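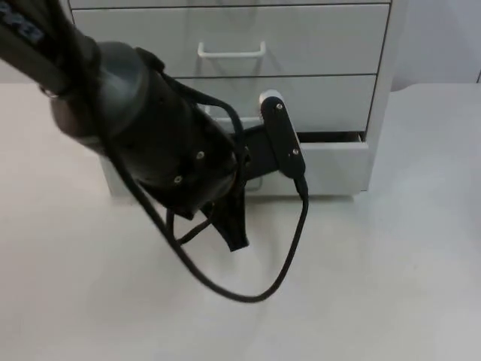

When is the best time to see the wildflowers in the Josora Valley?

Late May, if you want the meadows at their fullest! The lower slopes near Postmont start a couple of weeks earlier, and the high meadows can hold their color for a while after that, but late May is when you get the whole valley at once.

Getting to Josora without a car, and is one night enough?

Posted Jan 7, 2022 by mapleandmud

Hi all! My sister and I are finally planning our valley trip after talking about it for years. We'll be coming into Postmont by train and neither of us wants to rent a car. I've read that there's a bus up to Josora village, but the one timetable I found looked ancient. Is the bus still running? And is a single night up there enough to see the lake and the upper meadows, or are we going to be kicking ourselves? We're decent walkers but not climbers. We'd love somewhere simple to sleep, and we're happy to share a bathroom.

ridgeline_hopper

The bus is still going and it's one of the best parts of the trip! It leaves from the square behind Postmont station, not from the station itself, so go out the back way and past the bakery. It's 70 km to Josora village and takes 3 hours with a stop at the Tsai bridge, where everybody piles out for fried dough and tea. Sit on the left going up. The river is on that side nearly the whole way, and once you're past the bridge the valley opens out and you get your first look at the snow peaks at the far end.

Please stay two nights if you possibly can. The walk to Lake Flarotness isn't hard (a wide path through pines, then some stony bits close to the water) but it eats up most of a day because you'll want to stop constantly. The lake is this milky green in the morning and goes properly blue by the afternoon, and I sat on the same rock for both! The upper meadows are in the opposite direction, starting behind the old mill, so trying to do both between buses would be a real scramble.

For sleeping, there are guesthouses along the lane above the mill. They're plain and clean, with heavy quilts, and most will do you a supper of lentils, flatbread and those little yellow potatoes the valley grows. Get the potatoes. I still think about them.

Bring cash in small notes. The shop in the village didn't take cards when I was there, and the nearest machine was back in Postmont.

teakettle99

bus is fine but it fills up. get there 20 minutes early or you stand

ferns_and_fords

Agree with two nights, and I'd go for three if your dates allow it, because there's a lovely easy day that most visitors skip. Take the morning bus back down as far as Tsai and walk the river path to the orchards on the east bank. It's flat almost the entire way, and the apricot growers sell dried fruit and juice from their gates. You can catch the afternoon bus back up from the bridge, but wave at the driver, who won't always stop otherwise.

One thing on the lake walk: the path splits just over 100 meters past the footbridge and the lower branch looks like the main one. It goes to a pasture (very pretty pasture, friendly goats). You want the upper branch with the white paint on the rocks.

Nights are cold up there even when Postmont is sweltering, so pack a warm hat and real socks. And take your sister up to the little shrine above the village before breakfast at least once. The sun comes in over the east ridge and hits the terraces one after another. I've been up there on four different trips and I'd set out again tomorrow!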